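Wing-yan Tsao would like it known that the planner was right. She would also like it known that this did not help.

"It gave us a path with no collisions," she says of the first full run of Broslow, the motion planning software she maintains at Prarnberg. "Both arms followed it perfectly. Then the left one stopped a hand's width from the shelf and stayed there, because the right one had reserved the air in front of it. They were being polite. They were polite until I went home."

Tsao joined the company in August, after 9 years of writing warehouse scheduling code, and inherited a planner that treated two arms as one very large arm with too many joints. It worked, given time. A single plan took over 60 seconds, and by then whatever it was planning for had usually become somebody's problem.

Her fix was to split the job. Each arm now plans for itself, and a small arbiter called Chow settles the arguments. "Chow is maybe the dumbest program I've ever written," she says. "It looks at who is closer to done and lets them go. I spent a month on a clever version that negotiated. The clever version is in a folder. I visit it."

Books are her favorite test, and she talks about them the way some people talk about in-laws. Perception finds a cover easily enough - covers are designed to be found - but an overlapping pile is another matter. Bellard, the perception module, likes to merge 2 books into one wide book and offer a grasp point right along the seam.

"A paperback has an opinion about being picked up," she says. "The simulator thinks it's a brick. So you tune everything on bricks and then you meet literature."

I ask whether she'd consider learning the whole thing end to end, as people at conferences keep suggesting to her. She takes a while to answer.

"Sure, and when it goes wrong at 2 in the afternoon, I'd like a log file that says something. Chow's log says 'left waits.' I can work with 'left waits.'"

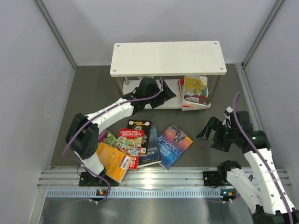
The next release will let the waiting arm back off a little, so that it waits somewhere useful. "I wanted to call that feature manners," Tsao says. "It went in as retreat offset."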